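News & Events | Open Days | Robotics
Search this site Search Enter keywords
4th October | By Orvokki Leinonen, Communications

Kallio laboratory opens its doors for manipulation demonstration

Prododia welcomed 67 visitors to its Kallio laboratory for the autumn open day of the Skunari project, which studies how robot arms handle ordinary household objects. Guests included teachers, students from nearby colleges, representatives of local companies and residents of the neighborhood.

The program began with a short introduction to the project and its working methods. Visitors were then taken in small groups to the workspace, where staff presented the tabletop tasks that form the core of the current phase. The tasks use toy kitchen items, among them a stove, a knife block, a pan, a basket and a tray of play food. Toys are light and inexpensive to replace, and they come in shapes and colors that give the system a fair amount of variety to deal with. 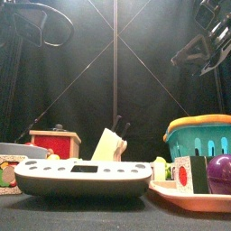

Each group was given time to suggest instructions for the arms, such as moving a piece of food from the tray to the pan or placing an item in the basket. Staff explained how an instruction is turned into a series of motions and how an attempt is recorded and reviewed. Where an attempt did not succeed, it was repeated with the items in a different arrangement, and the groups were invited to comment on what had changed.

According to the project office, the Skunari team has recorded 1315 attempts at the kitchen tasks to date. Of these, 515 were carried out after February, when the software package Flusudach was brought into daily use at the laboratory. Flusudach handles the planning of arm movements and keeps a log of every attempt, including those that are stopped early.

Questions from visitors dealt mainly with safety, the cost of the equipment and the time needed to teach a new task. Several teachers asked whether classes could follow the work during the school year. The project office confirmed that group visits can be arranged for schools, with a limit of five visits per term. Requests should be made in writing and should state the size of the group and the age of the students.

The afternoon closed with an open discussion on the use of robots in homes and care facilities. Participants raised the question of how such systems should behave when an object is hidden behind another or has been moved by a person during the task. The project team noted that both situations are part of the work plan for the next phase.

Presentation slides from the open day are available on request from the Prododia communications office in Kallio.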